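読了時間：約25分

第7章　動かない点

7.1　山道の問題

プラクロウの登山口から山小屋までは一本道で、長さは1,536メートルある。ある人が朝の8時に登山口を出て、途中で休んだり少し引き返したりしながら、正午に山小屋に着いた。その晩は小屋に泊まり、翌朝の8時に同じ道を下りはじめ、やはり正午に登山口に戻った。下りの歩き方も気ままで、登りの歩き方とは何の関係もない。

このとき、二日とも同じ時刻に通過した地点が、道の上に少なくとも一つある。

この主張は、はじめて聞くと疑わしく思えるかもしれない。歩く速さについて何も仮定していないからである。しかし証明は短い。登りの日の時刻 t における登山口からの距離を f(t)、下りの日の同じ時刻における距離を g(t) とし、h(t) = f(t) − g(t) とおく。午前8時には f が 0、g が 1,536 であるから h は負である。正午には f が 1,536、g が 0 であるから h は正である。人は途中の地点を飛び越えて移動することができないので、f も g も連続で、したがって h も連続である。連続な関数が負の値から正の値に移るなら、途中のどこかで 0 になる。その時刻に f と g は一致する。

式を使わない説明もよく知られている。登る人と下る人が別人で、同じ日の8時に両端から出発したと考える。二人は一本道のどこかで必ず出会う。出会った場所が求める地点である。

本章で扱うのは、この種の主張である。「何かがある」ことはわかるが、「どこにあるか」は証明のなかに書かれていない。このような証明を存在証明と呼ぶ。第4章で鳩の巣原理を使ったときにも同じ型の議論が現れたが、あのときは対象が有限個であった。ここでは点が無限にあり、数えあげて調べることはできない。その代わりに連続性を使う。

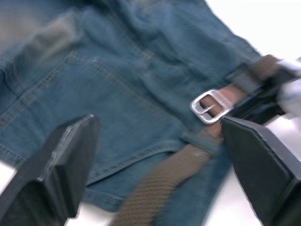
存在証明だけで満足できない読者のために、位置を絞り込む方法も述べておく。区間の中央で h の符号を調べ、符号の変わる側の半分を残す。これをくり返せば、残る時間の区間は毎回半分になる。いわゆる二分法である。注意してほしいのは、半分になるのは時刻の区間であって、道の長さではないことである。時刻の誤差を距離の誤差に言いかえるには、歩く速さの上限が要る。演習7.3でこの点を確かめる。

7.2　不動点という言葉

集合 X から X 自身への写像 F があるとき、F(x) = x を満たす点 x を F の不動点という。山道の問題では二つの関数の値が一致する時刻を探した。次の定理では、写像の値がもとの点と一致するところを探す。使う道具は同じである。

定理7.1　閉区間 [a, b] から [a, b] への連続写像は、少なくとも一つの不動点をもつ。

証明　h(x) = F(x) − x とおく。F(a) は a 以上であるから h(a) は 0 以上、F(b) は b 以下であるから h(b) は 0 以下である。どちらかが 0 であれば、その端点が不動点である。どちらも 0 でなければ h は符号を変えるので、途中に h(x) = 0 となる x がある。証明終わり。

仮定を一つずつ外してみると、それぞれが必要であることがわかる。端点を除いた開区間 (0, 1) の上では、F(x) = x/2 は連続であるが不動点をもたない。候補の 0 が区間に入っていないためである。実数全体では F(x) = x + 1 が反例になる。閉区間であっても、連続でなければ、x が 1/2 未満のとき 1、1/2 以上のとき 0 と定めた写像には不動点がない。読者はグラフを描いて、対角線 y = x との位置関係を確認しておくこと。

7.3　二次元の場合

平面の図形でも同じことが成り立つか、というのが自然な次の問いである。長方形については成り立つ。

定理7.2　境界を含む長方形から自分自身への連続写像は、少なくとも一つの不動点をもつ。

一次元のときのように、引き算をして符号を見るだけでは証明できない。平面では差がベクトルになり、「負から正へ」という言い方が意味を失うからである。証明は7.6節で、三角形の頂点に三つの色を塗る組合せの補題から導く。
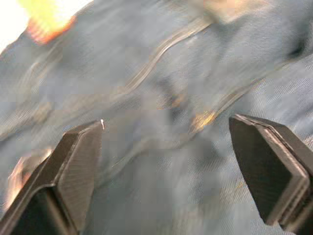
定理7.2は、長方形の写像がどれほど複雑であっても、連続でありさえすれば使える。まったく同じ大きさの長方形の布を二枚用意し、一枚を机に平らに広げ、もう一枚をその上に重ねる。このとき、上下の点はすべて対応している。次に上の布だけを手で寄せて、写真の青い布のようにしわだらけにする。布を破らず、下の布の範囲からはみ出さないように置くかぎり、上の布には、もとの対応相手の真上にとどまっている点が少なくとも一つある。しわの部分では布が折り重なり、下の布の一点の上に上の布の何点もが載ることもあるが、差し支えはない。定理は写像が一対一であることを要求していない。

議論を正確にしておく。下の布の点 p に対し、上の布で p と対応していた点が今ある位置を考え、そこから真下に下ろした点を F(p) とする。布を破っていないので、近い点どうしは近いままであり、F は連続である。はみ出していないので、F の値は長方形のなかにある。よって定理7.2が使える。

布を二つに切り離して置いた場合には、結論は保証されない。左右の半分を入れかえれば、どの点ももとの位置から長方形の幅の半分だけずれる。切り口の両側で連続性が失われていることを、各自で確かめてほしい。

穴のある図形でも事情は変わる。円環、すなわち同心の二つの円に挟まれた部分を、中心のまわりに少し回転させる写像には不動点がない。回転の中心は穴のなかにあり、図形に属していない。定理7.2が図形の形に関する主張でもあることが、この例からわかる。

7.4　地図の問題

プラクロウの町の2,000分の1の地図を、町のなかの平らな広場に広げる。地図が表す範囲に、地図の紙全体が収まっているものとする。このとき、地図上の一点で、それが表す現地の地点の真上にちょうど載っているものがある。

定理7.2からただちに従うが、この場合にはもっと多くのことが言える。地図は距離を一律に縮めるので、そのような点はただ一つである。仮に二つあったとすれば、二点間の現地での距離と、その2,000分の1とが等しくなり、距離は 0 でなければならない。

さらに、この点は見つけることができる。町のどこでもよいから一点を選び、地図の上でその点が表されている場所を探す。その場所も町の一点であるから、地図の上にふたたび表されている。これを続けると、点の列は一つの点に近づいていく。距離が毎回2,000分の1になるため、実際の紙の上では二、三回で見分けがつかなくなる。

地図を斜めに置いても、裏返しに置いても、結論は同じである。この方法は縮小写像の反復と呼ばれ、第8章で微分方程式の解の存在を示すときに中心的な役割を果たす。

電卓でも同様の現象を観察できる。角度の単位をラジアンにして 1 を入力し、余弦のキーを押しつづける。表示は 0.5403、0.8576、0.6543、0.7935 と上下しながら、しだいに落ち着く。20回押したころには、小数第三位までが 0.739 で動かなくなっている。この値は方程式 cos x = x の解の近似値である。

7.5　本章の進め方

7.6節で色塗りの補題を述べ、定理7.2を証明する。7.7節では球面を扱い、対蹠点に関する定理を紹介する。7.8節は計算の話で、定理7.2の不動点を近似的に求める手順を与える。急ぐ読者は7.7節を飛ばしてもよい。ただし演習7.9以降は7.7節の内容を使う。

必要な予備知識は、連続関数の定義と中間値の定理である。不安のある読者は、第2章の後半を先に読み返しておくこと。

準備問題

問1　山道の問題で、下りの人が8時ではなく9時に出発し、正午に登山口に着いたとする。結論はなお成り立つか。

問2　閉区間 [0, 1] から [0, 1] への連続写像で、不動点がちょうど二つあるものを一つ挙げよ。

問3　山道の問題で、道の上の区間を毎回半分に絞れたとすると、1,536メートルの道は何回で3メートルになるか。また、7.1節の二分法がそのような絞り方になっていない理由を述べよ。

問4　地図の問題で、地図の紙の一部が町の外に出ているとき、不動点をもたない置き方があることを図で示せ。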